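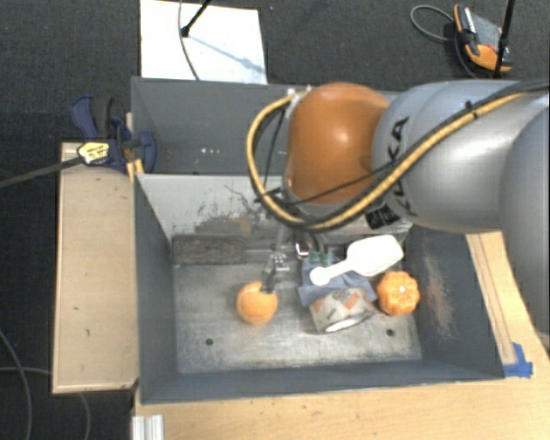
Osar, November

Batach, the print and framing workshop on Yule Street, is opening its doors to small traders and community groups with a new lending scheme for original prints. From this month, any café, surgery, charity or village hall in Osar can borrow up to 4 framed works at a time and keep them for 3 months, with delivery and hanging included in the price.

The idea grew out of many a long chat over the shop counter with customers who loved a picture but couldn't quite stretch to it, and we are so pleased to be able to offer them something at last! The opening collection comes from the Gosov print studio, whose coastal linocuts and woodland etchings will be familiar to anyone who visited our summer show.

Loans start at £30 a month. Borrowers who fall for a piece (and we rather hope they will) can put everything they have paid towards buying it.

To see the collection, call in at the workshop any time after 10am, or ask for a printed list at the counter.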